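Varorness sets aside money for 113 more hand-held grippers

Varorness has agreed its equipment plan for the coming year, and the biggest share goes on something you can pick up in one hand. The home robotics company will buy 113 hand-held grippers, along with spare finger pads and cases, and plans to have the first of them out with its recording teams in September.

It is a cheerful bit of planning. A year ago the debate was over how many full robot arms the company could afford and where on earth to put them. Now most of the recording happens in ordinary homes, with a person working the grippers by hand, and the budget has been redrawn to match – fewer big machines, far more small ones.

"I love this list," said Amarachi Sani, who put the plan together. "You read down it and there's hardly anything that won't fit in a rucksack. We can say yes to a flat on the fourth floor with no lift, and we can say yes to it tomorrow."

The tasks are small household ones, done on whatever table the home has. Paper cups and a plastic bottle on their sides on a plaid cloth make a good, fiddly job for a pair of grippers, with the bed and the dressing table only a few steps away.
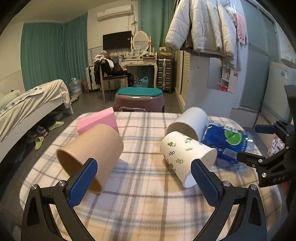
What the money covers

The plan has five lines. Grippers come first, then pads, cases, storage for the recordings and a small pot for repairs. Pads get a line of their own this time after running short in spring, when two teams ended up sharing a box and posting it back and forth.

There is also money for up to 526 home sessions, including travel and a payment to each household. Bookings will be handled through Clorow, the scheduling tool the company already uses for its workshop.

Arben Kneževič, who looks after the kit, asked for five complete spare sets to be kept on the shelf and got them. "Screws work free, pads wear down, somebody leaves a case on a train," he said. "I'd like to hand over a fresh set and get people back to work the same morning."

Full arms have not vanished from the budget. Ezeani, the company's two-armed test robot, will get new wrist joints, and a decision on buying a second one has been put back until the autumn recordings are in.

Teams who want grippers from the first delivery should send Sani their numbers by the end of the month, with spare pads listed separately.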